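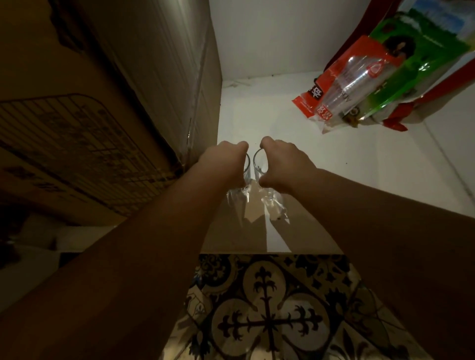

Moving Into the Kitchen, Shelf by Shelf

Posted Aug 15, 2018

We finally got the kitchen cupboards at Brultside into a state I can live with, so here's the post! It's a small kitchen with a patterned tile floor, white cabinets and a brown counter, and for the first stretch after the move everything in it was either in a box or in front of a box. I'd pull open a door looking for a mug and get a bag of chargers.

The glasses at the top of the page went in early on. Tall clear ones, still trailing their crinkly plastic wrap, sharing the shelf with a big cardboard box that has a wire rack drawn on the side. I like to keep glasses where I can grab two at once, one in each hand, and this shelf is just the right height for that. The old place had them above the fridge (I'm not tall) and I swore I'd never do that again.

My plan, if you can call it one, was to do the inside of every cabinet before I let myself put a single thing on the counter. I mostly stuck to it. There was one evening with a toaster, a colander and 6 cookbooks all piled by the stove, but let's move along.

Next up, the fiddly part. I had been reading up on plinths and fillers and trim on the Jikdale forum -- there's a thread there with 2,541 replies, and I got through far more of it than I should have -- and I still went into it feeling like a beginner. The cabinets came with the house and I have no idea who made them. My spare screws are Skutell ones from the hardware store, and they've fit everything so far, which is more than I can say for the hinges I bought in October at the old house and never used.

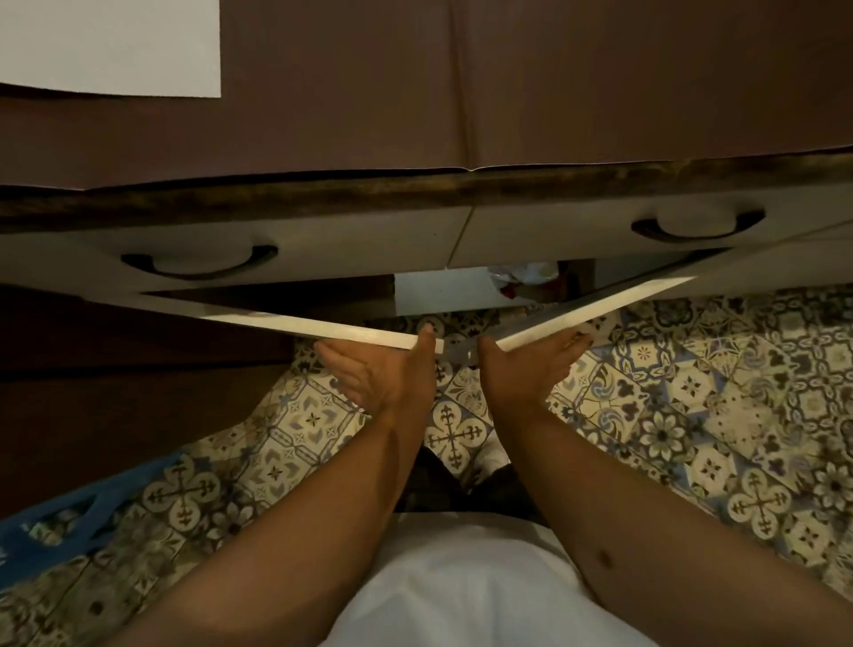

Two long white boards in hand, down below the drawers with the dark curved handles.

I really love those handles, by the way. I was all set to swap them out for something brass, and then I lived with them a while and changed my mind completely. They're easy to hook a finger through when your hands are full, and they look good against the white. The brass ones are on the wish list for the bathroom now.

After that it was on to food, my favorite bit! I know some people decant everything into matching jars with little labels, and I've looked at 1,000 pantry photos just like everybody else, but I'm a bags-and-packets person and I've made my peace with it. 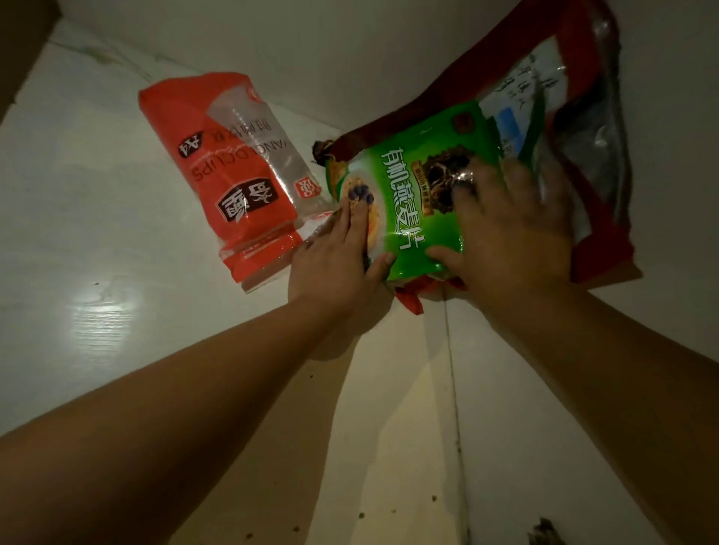

Dry goods are a pain to store because the bags never want to stay put. You stack them and they slump, you stand them up and they fall over on the rice. I've gone back to laying them down flat, and a good press with both hands, like the green bag of organic oat flakes is getting, makes a real difference to how much fits on top. The bigger clear bag with the red border goes underneath, and the orange-red packet lies off to the side. I give the pile 3 weeks before I'm digging through it for breakfast.

Still to do: spices, the drawer of lids, and whatever we decide about the Do mixing bowls, which don't nest with anything else we own. More pictures when the spices are in.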